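3.2 Small repairs and the crochet basket

Mending came up in the diaries far less often than we had hoped when we wrote the grant. Most of the people who posted to the Skeltach message board preferred to write about blankets, teeth and the weather, in that order, and clothes were mentioned mainly when something had gone wrong with them.

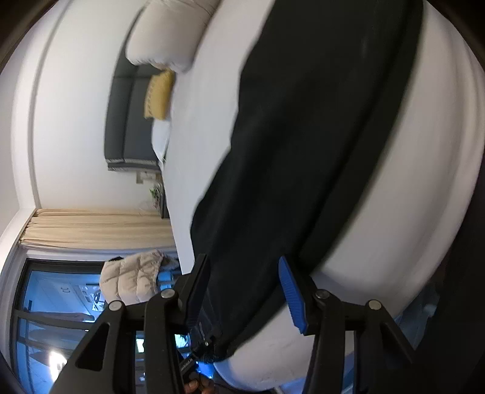
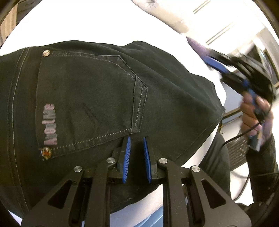 Figure 2. Dark clothing: black fabric laid on a white sheet (top) and the rear pocket of a pair of black jeans (bottom).

We read 200 entries from members living in and near Prarnmont. Of these, 42 mentioned a handmade gift sent by mail, and nearly all of the 42 gave more space to the post office line than to the gift. Mussa coded the complaints separately, at his own request, and has asked that we not thank him for it.

Gifts tended to be announced twice – once when the yarn was bought and again when the parcel arrived. The work in between went largely unrecorded. One writer opened a December entry with "scarf going well" and did not bring it up again until spring, when it had become a hat. Kneath counts this as a finished project. Rai does not, and the two codes are kept apart in the analysis that follows.

Replies were short and kind. The usual one wished the writer luck and then described the replier's own, slightly worse, week. We had no code for this at first and added one on a Sunday, after Shetty had met it 50 times.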